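Getting the house ready for an album night

My favourite band put out a new record in January and I did what I always do, which is invite far too many people round to hear it at midnight. Mumton have been my lot since I was at school, and there were 4 of us who used to sit on Bit-na Yeo's bedroom floor with one pair of headphones. These days there's a sofa, but the sofa needs help, and so does the rest of the flat. So these are my tips, in no order at all.

Glitter first. Somebody will come dressed as the singer and it will be everywhere by morning. Don't hoover straight off, it just flings the stuff about. Wrap parcel tape round your hand, sticky side out, and pat. For the sofa I use a rubber glove, slightly damp, and drag it all in one direction. Hard floors get a microfibre cloth, barely wet, folded over as you go.

Face paint on cushion covers comes out with washing-up liquid if you get to it before bed. Dab it on neat, leave it for ten minutes, cold water, then a normal wash. I once put one through on 40 without treating it and the pink is still there. I've turned that side to the wall!

Posters go up with white tack, tiny balls in the corners and one in the middle of each long edge. When it comes down, roll it off sideways instead of pulling. If it leaves a greasy mark on the paint, a bit of bread (the squishy white sort) rubbed over it lifts most of it.
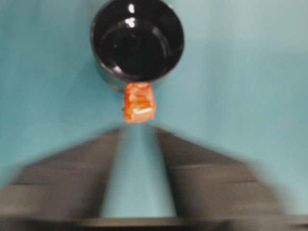
Drinks near the record player are banned in my house, and I mean banned — I lost a signed Ornidlow sleeve to a blackcurrant squash and I'm still cross. Put a little table by the door and make everyone park their drink there. If a sleeve does get splashed, take the record out first, blot (no rubbing), then lay the sleeve between two sheets of kitchen paper under a heavy book until Thursday or whenever you remember it.

For sound, push the speakers a hand's width away from the wall and stand each one on a folded tea towel. The bass stops travelling through the floorboards and your neighbours stay friends with you. Mine is Steinar Bjarnason, who is very patient but does get up at five.

Candle wax on the coffee table: ice cubes in a sandwich bag, hold it on till the wax goes hard, then flick it off with an old bank card. Wipe what's left with warm soapy water.

Oh, and charge the portable speaker the night before. I forgot last time and we heard side two from a phone in a mixing bowl.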